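Gatent Support Portal
Ticket: Opening width never returns to zero on left hand-held unit
Opened by: Aniela Piątek
Product: Gatent Logger, two-gripper profile
Priority: Normal (I asked for High and the form changed its mind)
Status: Resolved, with one item parked

Original report

We are comparing two hand-held grippers through your logger, one in each hand, before we commit to a pad style for the Naidoo sorting trial. The right unit behaves. The left unit reads 5 mm with the fingers fully closed and a sheet of paper refusing to slide out from between the pads. By any definition I was taught, that is closed.

The error isn't constant, either. It shows up after the first hard squeeze and then settles in like a houseguest. Restarting the logger clears it until the next hard squeeze. Firmware is current on both units, cables have been swapped left to right, and the error stayed with the unit.

The test load is small jewelry in a cardboard tray: a long string of brown wooden beads, a watch on a red strap, pearl strands, a green pendant on a thin red cord, a bangle, a bracelet of pale yellow beads. I picked things that roll, tangle or lie flat, and they have all done their jobs with enthusiasm. The cord is the worst of them. The bangle is thin enough that a false 5 mm swallows it whole, so the log says "no object" while I am plainly holding a bangle.

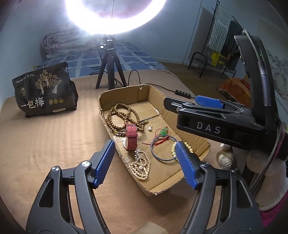
Step 1. Zero the units separately

Support asked me to run the zero routine one unit at a time, with the other unplugged. Did that. Left unit zeroed fine, stayed fine for 35 open-close cycles with nothing in the fingers, then stayed fine for five more out of spite. Total of 40 clean cycles. I added a hard squeeze on an eraser and the 5 mm came right back.

Step 2. Check the pad screws

Support suggested the pad might be shifting on its finger under load. I had already checked this and was prepared to be smug about it. Checked again with the correct driver this time. The lower screw on the left pad took nearly half a turn. I have withdrawn the smugness.

After tightening: 54 cycles, hard squeeze every third one, no offset. So the pad was riding up under load and not sliding back, and the logger was faithfully reporting my poor screw work.

Step 3. Repeat with real objects

Same items again, in the open box, both fingers wide before each approach. Results for the left unit:

Wooden beads: picks up every time, usually with more beads than intended.
Pearl-like string: fine from the side. From above, the pads push the coil along the floor of the box.
Round bead bracelet: fine. Easiest thing we have.
Pendant and red thread: the pads grab the thread and the pendant comes along at its leisure. Width reads near zero, and for thread I suppose it should.
Flat things resting on the packing tape: mixed. The ridges slip a little on tape where they bite on bare cardboard.

One other note for whoever tunes the camera side. The tape throws back a bright streak, and when I turned the ring light away from it the fingertip tracking got noticeably calmer. I'd been blaming the Boltthorpe lens for that since October and now owe it an apology.

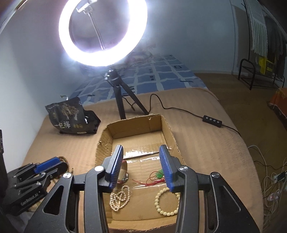

Can I keep the old calibration file if I change to a different pad thickness?
Start a new file. The logger stores zero as the position where the pads meet, so a thicker or thinner pad moves that point. Run the zero routine after the new pads are tightened down, and save it under a different name so you can go back.

Support reply

Glad the screw was it. We have reproduced the offset here with a loosened pad, and the next logger update will show a warning when the closed position drifts after a squeeze. Please send the Step 1 log if you still have it.

My reply

Log attached. It includes several remarks typed into the notes field before Step 2, which I would ask you to skip.

Parked item: the smooth Raltia pads arrived with the wrong screw spacing. I'll open a separate ticket with them and link it when I get a number. Please leave the two-gripper profile as it is until then – I have finally learned where its buttons are.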